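Thread on dishwasher salt and water softening, as the manual for our Gilen covers it in four lines. 1/8

The softener is a small tank of resin beads under the salt cap. Hard water passes through it, calcium and magnesium stick to the resin, sodium comes off in exchange. When the resin is full it has to be rinsed with brine. The brine is what the salt is for. 2/8

The setting on the control panel does not change how soft the water gets. It changes how often the machine rinses the resin. Too low and the resin is spent before the next rinse, so you get limescale. Too high and you waste salt and a few litres of water. 3/8

Find your hardness first. Most water companies have a postcode search. Check the unit – German degrees, French degrees, Clarke and mg/l are all in use, and the panel may want a different one. Ours came back as 16 German degrees. Multiply by 1.79 for French. 4/8

Table salt is the wrong stuff. It is too fine, packs down into a lump, and often has an anti-caking agent in it. Coarse granules or tablets sold for the job, whichever fits the funnel. Topping up just before a wash means any spilt brine gets flushed off the steel straight away. 5/8

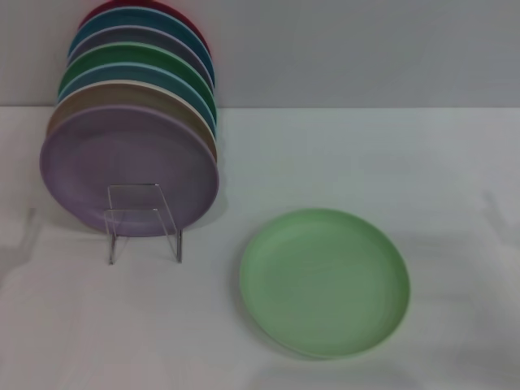
All-in-one tablets contain some softening agent, which copes up to a point. Check the limit on the packet. Ours is over it, so I use salt as well and have left the rinse aid on its lowest setting. 6/8

White film on glasses: wipe with vinegar. If it comes off, it was limescale, so raise the setting by one and run a week of normal washes before judging. If it stays, the glass is probably etched and no setting will fix that. Soft water and hot programmes make etching worse. 7/8

Last one. Salt light still on after filling is common with large granules. Ours went out after two washes. If yours stays on for longer, check the cap is screwed down square and the seal is clean before paying for a call-out. 8/8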